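Section 4: Making Up the Guest Bed

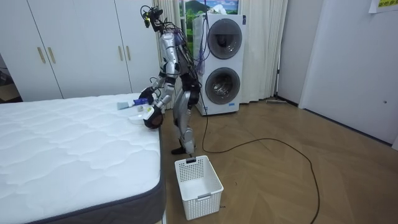 Fig. 4. Bare mattress and laundry basket, before any bedding goes on.

Okay, so you've got the Fillow set out of its bag and through the wash (that was Section 3, and if you skipped the wash, go back and do it, the sheets come folded so hard they feel like cardboard). Now for the part I like. I can get a bed made in 12 minutes these days, but give yourself longer the first time!

You'll need the mattress protector, the fitted sheet, the flat sheet, the comforter and its cover, and four of the little tie clips from the small pouch.

1. Clear off the mattress. Everything goes, even the small stuff. I once made a whole bed over a tube of hand cream and slept on it for two nights.

2. Let the mattress air for 15 minutes with a window open. I use this time to match up the pillowcases.

3. Lay the protector on with the quilted side up. The elastic straps go under the corners, and you want the care tag down at the foot end so it doesn't scratch anyone's neck.

Note: The protector is supposed to feel a bit short. It stretches. Sinéad Cullinane wrote to me after the last version of this guide, sure she'd bought the wrong size, and it fit fine once she started at the head end and pulled down.

4. Find the fitted sheet corner with the blue stitching. It goes at the top left as you stand at the foot of the bed. Hook that one first, then the corner diagonally across from it, then the other two.

5. Smooth from the middle out with your forearms. Hands leave ridges, at least mine do.

Caution: Don't yank a stuck corner. The seam will go before the elastic does. Take the opposite corner off, seat the stuck one, and start over. And lift with your knees, please, if you have to raise the mattress. A queen is heavier than it looks.

6. Spread the flat sheet wrong side up, with the wide hem level with the top edge of the mattress. When you fold it back over the comforter later, the nice side will show.

7. Tuck the foot end in, then do your hospital corners. Pick the side edge up 14 inches from the foot, lay it on top of the bed in a triangle, tuck what hangs down, then drop the triangle and tuck that too. Mine looked awful for ages. Keep going!

8. Turn the comforter cover inside out, clip one tie clip in each corner, and fasten the comforter corners to them. Reach in through the opening, grab the two far corners through the fabric and flip the whole thing right side out. Shake it hard (mind the lamp).

Note: If the comforter bunches up at one end, a clip has popped. Check the corners nearest the opening first.

9. Button the cover closed and lay it on with the buttons at the foot.

Pillows are in Section 5, along with what to do about a bolster that won't fit its case.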